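Chapter 8
Mass and Balance

By Thandeka Visser
September
14 shares | 3 comments

A light aircraft can be in perfect mechanical order and still be unsafe to fly because of how it has been loaded. Two things matter: the total mass, and where that mass sits along the length of the aeroplane. This chapter deals with both. The first half covers the terms and the arithmetic, and the second half works through a loading sheet for a four-seat tourer flying from Tendstead to Iltton.

You should already have read the chapter on lift and stability. If the words "tailplane" and "pitching moment" are not familiar, go back to it before starting here.

Every aircraft has a maximum take-off mass, set by the manufacturer and printed in the flight manual. It is a limit, and it applies on a cold morning with a long runway just as it does on a hot afternoon with a short one. An overloaded aeroplane needs more speed to leave the ground, climbs more slowly and stalls at a higher speed. The undercarriage and wing structure also carry loads they were not designed for.
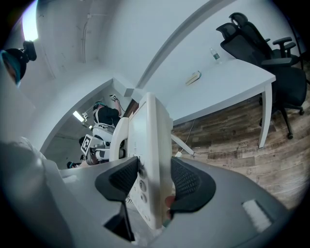 What is the centre of gravity?

The centre of gravity is the point at which the aircraft would balance if it could be hung from a single cord. Its position is given as a distance from a fixed reference called the datum, and it moves whenever people, bags or fuel are added, taken away or shifted.

The flight manual gives a forward limit and an aft limit for this point. With the centre of gravity too far forward, the nose is heavy, the elevator may not have enough authority to flare for landing, and stick forces are high. With it too far aft, the aircraft becomes light and twitchy in pitch, and recovery from a stall or spin may be difficult or impossible. Of the two, the aft case is usually the more dangerous, and it is easy to get into with two adults in the rear seats and a full baggage bay.

Three terms are used throughout the chapter. The arm is the distance of an item from the datum. The moment is the mass of the item multiplied by its arm. The basic empty mass is the mass of the aircraft as last weighed, with its fixed equipment, unusable fuel and, in most manuals, full oil. Check which definition your own manual uses – they do differ.

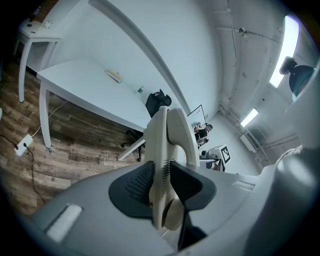

The units need the same care. Many older manuals work in pounds and inches, while fuel is sold by the litre and passengers give their weight in kilograms or stones. Choose one set of units, convert everything before you start, and write the units at the head of each column. In the worked sheet later on, the two people in the rear seats come to 218 pounds and the fuel to 226 pounds. Swapping those two entries leaves the total mass unchanged and puts the centre of gravity in the wrong place, so a correct total is no proof of a correct sheet.

Fuel is the one load that changes in flight. As it burns off, the centre of gravity moves, and the direction depends on where the tanks are. For this reason the sheet is worked out twice, once for take-off and once for landing with the fuel you expect to have left. Both results must fall inside the limits, and so must every point between them.

8.1 The Loading Sheet

A loading sheet has four columns: item, mass, arm and moment. The first line is always the basic empty aircraft, copied from the current weighing report. The figures in the sample pages of the manual belong to some other airframe and should not be used.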